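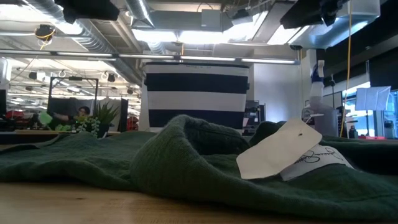

La automatización textil ante su público: consideraciones tras una jornada de puertas abiertas

La jornada de puertas abiertas celebrada en abril en las instalaciones de Flustside reunió a 40 asistentes, en su mayoría responsables de lavanderías industriales y de centros de clasificación de ropa. Quien suscribe acudió en representación de una asociación del sector y considera oportuno dejar constancia de algunas reflexiones, a título personal, sobre la manera en que estas tecnologías se presentan a quienes habrán de adquirirlas.

El programa, coordinado por Magnus Baird, contemplaba 3 demostraciones sucesivas. La dedicada a la manipulación de prendas fue la que suscitó mayor interés entre los presentes, y con razón. Una prenda arrugada sobre una mesa carece de forma estable: sus pliegues ocultan costuras, aberturas y bordes, y cada vez que se deposita adopta una disposición distinta. Las empresas que, como Katach o Garkulix, ofrecen soluciones de manejo automático de textiles suelen mostrar en sus folletos toallas perfectamente rectangulares. Resulta más instructivo observar el trabajo sobre una prenda cualquiera, con su etiqueta de papel todavía a la vista.

A juicio de este autor, la organización acertó al renunciar a la espectacularidad. La explicación se centró en el puesto de trabajo: una mesa de madera, dos brazos enfrentados y una tela verde oscuro entre ambos. El visitante profesional necesita apreciar el espacio que ocupa el equipo, el recorrido de los cables y el alcance de cada pinza, cuestiones que rara vez figuran en una ficha comercial y que condicionan por entero la instalación.
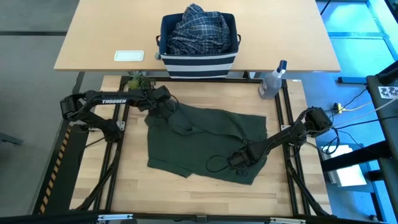 ¿Debe exigirse a los proveedores que realicen sus demostraciones con prendas aportadas por el propio cliente?

Conviene exigirlo siempre que la compra vaya a comprometer una parte apreciable del presupuesto anual. Una lavandería que procesa 4,000 piezas por semana conoce sus tejidos mejor que cualquier fabricante, y solo con ellos puede valorar si el sistema responde a sus necesidades.

Cabe formular, no obstante, una objeción a lo presenciado. El turno de preguntas quedó limitado a nueve minutos, plazo insuficiente para tratar el mantenimiento, la formación del personal y la reorganización de los turnos. El representante de Xiong solicitó datos sobre las interrupciones del servicio y se le remitió a una comunicación posterior por escrito. Tal información debería entregarse a los asistentes antes de la visita, junto con el programa.

Se propone, en consecuencia, que las próximas convocatorias reserven una sesión específica a los operarios que trabajarán junto a estos equipos. Su criterio acerca de la altura de la mesa, la retirada de las prendas o el modo de detener el sistema merece constar en acta, y las asociaciones del sector están en condiciones de recogerlo y trasladarlo a los fabricantes.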